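Folding and storing heavy knitwear: gallery notes

24/06/2022
By Salma Helmy

Filed under: Clothes care / Knitwear / Summer storage

These notes cover the heavy knits that go into storage at the start of the warm season. They were put together for the Plaltthorpe household pages and replace the December version, which dealt only with hanging garments. The method applies to cable, rib and other raised stitches. Fine-gauge jumpers can be folded smaller and are treated separately.

Surface. A bed is the most practical place for a full-size jumper. A kitchen table is usually too narrow, and the sleeves drag on the turn. Any firm covering will do. A bamboo tile mat gives a flatter base than a duvet, although loose stitches can catch between the tiles, so lift the knit clear before moving it. Do not slide it.

Laying out. Place the garment flat and ease the body square by hand. Work from the hem towards the neckline. Cable panels pull the fabric in at the centre, and the side seams will not run quite straight. Leave them as they are.

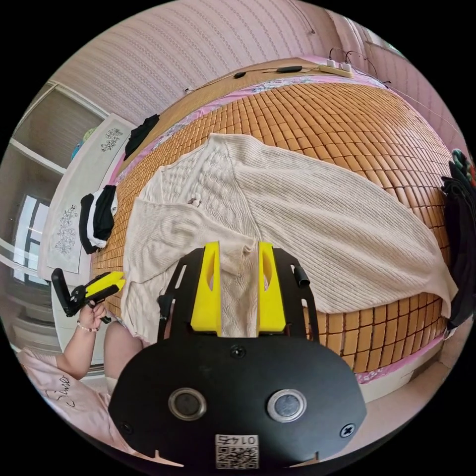

Sleeves come next. A long ribbed sleeve should be brought back across the body in one movement, supported at the elbow as well as the cuff. If the cuff is left hanging over the side of the bed for any length of time, its weight draws out the ribbing. Zulkifli Pattinasarany, who revised the folding section, prefers to lay the sleeve straight across and then turn it down parallel to the side seam. The older Sarmiento fold takes it diagonally to the opposite hem. Both are acceptable. The first makes a thinner parcel.

Folding. Turn the body once, hem to neckline. A second fold is needed only where the shelf is shallow. Fringed or loosely knit hems go to the inside. Bobbles and knitted buttons should face upwards, with no other garment pressing on them.

Stacking. Two heavy knits to a pile is the limit. Keep light and dark clothing in separate piles, particularly cream next to black, where lint shows on both.

Bags and boxes. The Drullach cotton bag holds one jumper of this weight. The Erneo box takes two with the lid closed. Slip a sheet of plain tissue into the first fold. Vacuum bags flatten raised stitches and are not recommended for anything kept longer than a month.

Labelling. Write the fibre and the date of the last wash on a card and put it at the top of the bag. Pins leave holes in open knits.

Tags: jumpers, cable knit, folding, storage

Contact the editors | © Plaltthorpe Household Pages | Back to top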